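I've had the Flerkisstead nesting canisters since February, and I've gotten so fond of them that I bought a second set for my sister-in-law (she hasn't given me back the lids to my old ones, but never mind). You get 5 in a set, all with the push-down lid, and the biggest one swallows a whole bag of flour with room left for the scoop!

I keep loose tea in the smallest, and it still smelled lovely after weeks in the cupboard. My old Trindar tins were prettier, I'll admit, with that little embossed leaf, but the hinges went stiff on me and I was forever prying at them with a butter knife.

Two small grumbles. The labels that come in the box peel at the corners, so I use masking tape and a marker, and the second-largest lid needs a good firm press or it pops up again. Mali Edwards at the Godine shop swapped mine without any fuss, and the new one is better but still a bit stubborn.

Would I buy them again? Well, I did! Four and a half stars from me.
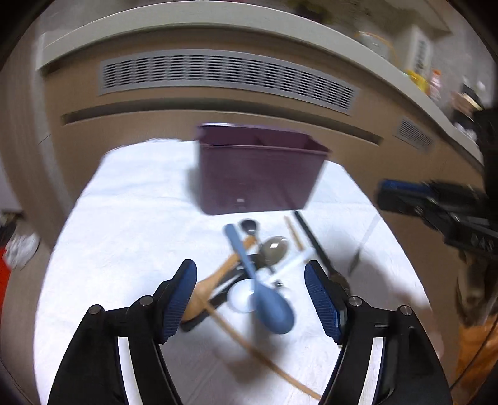 *Blue spoon and other utensils, with the purple bin behind.*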